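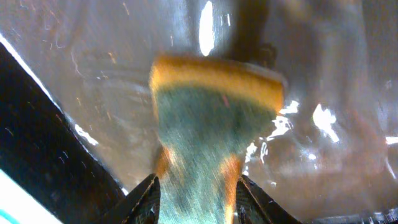
Galell dish rack, two-tier: review after 11 weeks

I bought the Galell in July to replace a wire rack that had gone rusty at the feet. We have no dishwasher and cook most nights for four, so a rack gets a lot of use in our kitchen.

Putting it together took 11 minutes with the key supplied. The instructions are one sheet of drawings and step 2 shows the side panel the wrong way round. If the cutlery holder won't clip on, turn the panel over and try again.

The lower tier takes dinner plates standing up and still leaves room for a pan. The upper tier is for cups and bowls. Wide pasta bowls don't fit anywhere sensible and we end up leaning them against the side. Wine glasses are fine if you hang them by the foot, although the outer slot is tight.

Draining is the best part. The tray slopes towards the sink and the spout can go at either end. Water doesn't sit in it, apart from a small puddle in the back corner – I tip that out when I wipe down on a Monday.

Cleaning is easy enough. Washing-up liquid and the soft side of a sponge will do it. I used the scouring side once on limescale and it left fine marks on the tray, so go gently.

My neighbour Sorin Grgić has the older Zustent rack, which is heavier and doesn't shift when you load one side. The Galell does shift a bit when it's full. The rubber feet could be bigger.

Four out of five. I'd buy it again, but measure your pasta bowls first.

Milovan Krasniqi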